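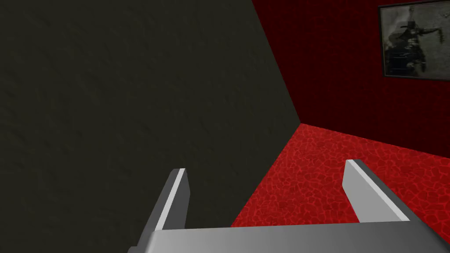
Open gripper, dark wall. Computer rendering.

Ondongate is back in print, all 485 pages of it

Those of you who have spent years paying silly money for the old Vörös paperback of Ondongate can stop now. Colin Inskip's novel of the drowned city is being reissued in February with a new cover, a corrected map and, I'm sorry to report, the same appendix on tides.

For newer subscribers, a quick word on the plot. A survey crew is sent to the harbor town of Canditz to find out why the sea there has dropped thirteen feet and stayed down. What it has uncovered is a gate, and behind the gate a staircase, and the crew does what people in these books always do with a staircase. They have a geologist, a priest who has lost his faith, and a cook who is the only one with any sense. I won't say who makes it to the bottom, but I will say the cook packs a lunch.

The first 2 chapters are slow. Inskip worked in a port office before he took up writing, and he wants you to know how a harbor fee is calculated. Push on. Once the lamps go out in chapter three it's as good as anything from that stretch of years when every publisher wanted something horrible living under something else. The long crawl through the flooded archive still makes me put the book down and go check that the basement door is shut. (I live in an apartment. I check anyway.)

What holds up best is the people down there, if people is the word. Inskip gives the Ondongaters a tax system, a grudge and a kind of opera, and he lets you get fond of them before dinner time comes around. Plenty of writers since have borrowed the stairs and the dark. Very few have bothered with the opera.

What holds up less well is the romance. The geologist and the diver fall in love over a broken pump, and they talk to each other like two instruction manuals left out in the rain. Readers complained at the time. Inskip's answer was to give them a wedding in the sequel, which I have always taken as revenge.

About that map. In the Vörös edition Canditz was printed on the wrong side of the bay, so the heroes spent most of the book walking confidently out to sea. The new one puts the town where the text says it is and adds a scale. It also takes away the little sea serpent in the corner, and I would like him back.

There is a new introduction by the author, seven pages long, in which he explains that he never thought of it as a horror novel. He thought it was about local government. I went back and reread the council chapter with this in mind, and it is now the scariest thing in the book.

The sequels, The Lower Office and Return to Canditz, are supposed to follow if this one sells. The first is worth your time. The second has a talking eel, and you'll know quickly which side you're on.

Our Prutville reading group is taking Ondongate for its next meeting, 7 p.m. in the usual back room. Read as far as the archive if you can't finish — and please leave the eel out of it until everyone has caught up.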